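I've been putting off the budget for so long that it has become a bit of a family joke, but in January I finally sat down with a pot of tea and a spreadsheet (my least favourite pairing!) and worked through what our little setup at Kisedbridge needs this year.

The hand-held grippers come first. Stemel quoted me 212 pounds for a spare set of fingers and 153 for cables, and I do go through cables, so I've put down for both. Shek were a touch cheaper on the fingers, only they wanted around 45 days to deliver, and I'm far too impatient for that.

Then there's the table. I'd love a bigger one, I really would, but then I'd want longer rails as well and off we go again.

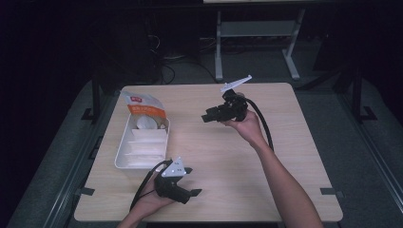

Posted by Zulkifli Tjoa on Feb 19, 2023

A plain tray and a few household bits cost next to nothing, bless them, so most of what's left can go towards clips and a second stand. Grimeck have promised me a price on the stand, and I'll add it to the sheet when it comes.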